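Tracking and calibration: what changed in September

The pose pipeline for the hand-held grippers has been moved to the new solver, which Rhun Mostyn merged on Tuesday. Anyone still on the old branch should rebase before recording anything further, as the two write the cube transform in opposite directions and the log reader will not warn you.

The old solver treated each marker face separately. It estimated a pose per square and took the one with the lowest reprojection error. With a single face in view this worked well enough. With two or three faces in view, the winner could switch between one frame and the next, and the gripper path picked up small steps of a few millimetres that the policy then learned to copy. Teresa Baptista found the same steps in replay on the arm, where they showed up as a faint knock at the wrist.

The new solver collects the corners from every visible face of a cube and fits one rigid pose to all of them. The face layout is read from a calibration file, one per cube, so a cube that has been reprinted or remounted needs a new file. Left and right are told apart by marker ID alone. The colour of the gripper body is ignored, and swapping hands halfway through a session will swap the tracks. 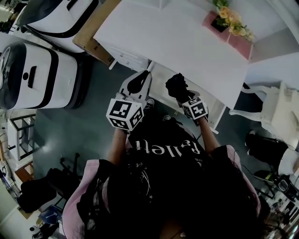 Dropouts are handled differently as well. If a cube is lost for up to 8 frames, the gap is filled by interpolation, linear in position and spherical in rotation, and the filled samples are flagged in the log. Longer gaps split the episode. Bleddyn Rowlands asked for a prediction step based on the last known velocity. We tried it, and it overshot badly whenever the hand stopped during the gap, so it has been left out.

On the Jolwood test set, which is the usual mix of pick, place and handover, the share of episodes that come through without a split has gone from 71 to 91 per cent. Most of the remaining splits happen where one forearm passes over the other cube. Tighter thresholds will not help there. Rhona Moffat is looking at whether the second camera can be brought into the fit, though its clock still drifts against the first and that has to be dealt with beforehand.

Two known faults. The corner refinement is slow on glossy backgrounds and can take nearly twice as long per frame – set refine_window to 5 if you are processing on a laptop. The viewer also draws the right-hand axes with the wrong sign on z. The logged data are correct, only the drawing is wrong, and a fix is waiting for review.

Calibration files for the older cubes are in the Ortner folder on the shared drive. Send missing ones to Iolo Meredith with the cube number in the subject line.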